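MGT 4420: Organizations and Strategy
Handout 6: Absorptive Capacity, or How Firms Learn from Outsiders
Instructor: Irfan Naqvi
Section leader: Shamim Magsi

Before you start

Please read this after the Soomro case and before the October problem set. If you only have twenty minutes, read sections 2 and 4 and come back for the rest. I love this topic, and I have tried to keep the handout short. I have failed, as those of you who were in the room for Handout 5 will have guessed!

1. Where we are in the course

Last time we looked at make-or-buy decisions and at what happens when a firm hands part of its work to a supplier. We treated knowledge as if it traveled freely: once the contract was signed, whatever the supplier knew could be put to use by the buyer. That was a handy assumption for drawing the diagrams, and now we get to throw it out.

The idea that replaces it is absorptive capacity, a term that entered the field through a 1990 article by Cohen and Levinthal. A firm's absorptive capacity is its ability to recognize the value of new outside information, take it in, and apply it to commercial ends. Notice that there are three verbs in there. A firm can be very good at the first and hopeless at the third, and a surprising number of the cases we read this term are about exactly that gap.

2. The core argument

The starting point is a claim about people. You learn new things by hooking them onto things you already know. Someone who has written code in two languages picks up a third quickly; someone who has never written any will sit through the same lecture and come away with a few odd words. Prior knowledge makes later learning cheaper.

Now move the claim up to the level of the firm. A company that has done its own research in a field will read a new paper, or visit a trade show, or hire a consultant, and get more out of it than a rival that has done none. So research spending has two payoffs. It produces findings, and it also keeps the firm able to understand the findings of others. I think this is one of the great simple ideas in our field, and it changes how you read a budget.

Three consequences to write down:

Investment is path dependent. A firm that stops investing in a fast-moving area may lose the ability to tell that it has fallen behind. Cohen and Levinthal call this lockout.

Spillovers can encourage research. The usual story says that if rivals can copy your results, you will spend less. But if you need your own research in order to use what spills over from them, you may spend more. Which effect wins depends on the industry, and we will argue about it in section.

The capacity of the firm is more than the sum of its people. It also depends on how knowledge moves between units. A brilliant lab that never talks to the sales office adds very little.

3. Gatekeepers and overlap

Some people in a firm stand at the edge of it. They go to the conferences, read the journals, and translate what they find for everybody else. The literature calls them gatekeepers or boundary spanners. They matter most when the outside knowledge is hard to follow and the rest of the firm has little background in it.

There is a catch, and it makes a wonderful exam topic (hint!). If everyone in the firm shares the same background, internal communication is easy but the firm hears very little from outside. If everyone has a different background, the firm hears a great deal and can hardly talk to itself. You want some overlap and some diversity, and the best mix shifts as the field around you changes. Please don't write "a balance is needed" and stop there. Tell me which way a particular firm should lean, and why.
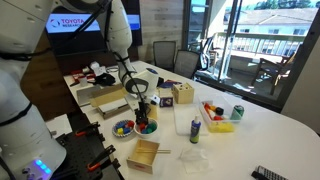
Figure 6.1. Robotic arm and gripper above a bowl of colored blocks.

4. Potential and realized capacity

In 2002 Zahra and George proposed splitting the concept in two. Potential absorptive capacity covers acquiring and assimilating knowledge. Realized absorptive capacity covers transforming and exploiting it. The split is useful for diagnosis — you can ask where in the chain a firm is losing value. Other scholars have pushed back on the details, especially on whether transformation really comes after assimilation or is an alternative to it. You should know that the debate exists. You don't need to settle it by the midterm.

Let's put the distinction to work on the two firms from the teaching cases.

Soomro makes industrial valves and employs 1564 people. It runs a small technology-watch office that sends out a thick monthly digest, and the digest is superb. In the case, engineers on the product lines praise it warmly and then cannot name a single design change that came out of it. Acquisition is strong and exploitation is weak. Most students want to fix this by making the digest shorter. Look instead at how line engineers are evaluated, and at who has the authority to try a new material.

Umora makes lab software and has 317 employees. It has no watch office at all. Developers rotate through customer sites for a few weeks each year, and each team holds a budget it can spend on small trials without asking. Umora misses plenty of things, including one large shift in file standards that cost it a major client. What it does notice, it uses fast. Here the potential side is thin and the realized side is strong.

Which firm would you prefer to run? I have asked this for several years, and the room nearly always splits. I have changed my own mind twice.

5. Measuring it

Now for the messy part, which I enjoy more than I should. The most common measure in early studies was R&D intensity, meaning research spending divided by sales. It is easy to get and it compares well across firms. It also treats a dollar spent on a dusty lab the same as a dollar spent on a lively one, and it says nothing about small firms that learn without a formal research budget.

Later work used patent citations, the share of staff with technical degrees, and survey scales. Surveys get closer to the routines we care about, but they usually rely on one manager answering for the whole organization. Suppose you mail a questionnaire to 500 firms and 200 come back. Ask yourself who the missing 300 are. Firms that are good at dealing with outsiders may also be the ones that answer mail from strangers, and then your sample is tilted on the very thing you set out to measure.

Whenever you read an empirical paper in this area, find the measure first and write down which of the three verbs from section 1 it captures. Often it is only one.

6. Alliances and relative capacity

Lane and Lubatkin (1998) made a lovely adjustment. They argued that the ability to learn depends on the pair. A firm may learn easily from one partner and poorly from another, according to how similar their basic knowledge, their structures, and their ways of solving problems are.

We will use this for the Lultton–Clustham joint venture. Read the case with a pencil and mark each point where one side fails to grasp what the other is offering. Then sort your marks into two piles: trouble with the content of the knowledge, and trouble with how the partner is organized. The second pile is usually taller than people expect.

7. For section

Shamim will open with the question on spillovers, so come with a position. Please prepare short notes on these as well:

Could a firm have too much absorptive capacity? What would it look like from the inside?

Soomro's board wants to close the technology-watch office. Draft the strongest argument for closing it, then the strongest against.

Pick a merger you know from the news. Whose gatekeepers left in the first year, and did anyone notice?

8. Reading

Required: Cohen and Levinthal (1990), all of it, though you may skim the formal model on first pass. Zahra and George (2002), through the propositions.

Optional: Lane and Lubatkin (1998). If you plan to write your term paper on alliances, treat it as required.

Problem set 3 is due at 5 p.m. on the date shown on the course page. Question 4 has been reworded, so please use the new version.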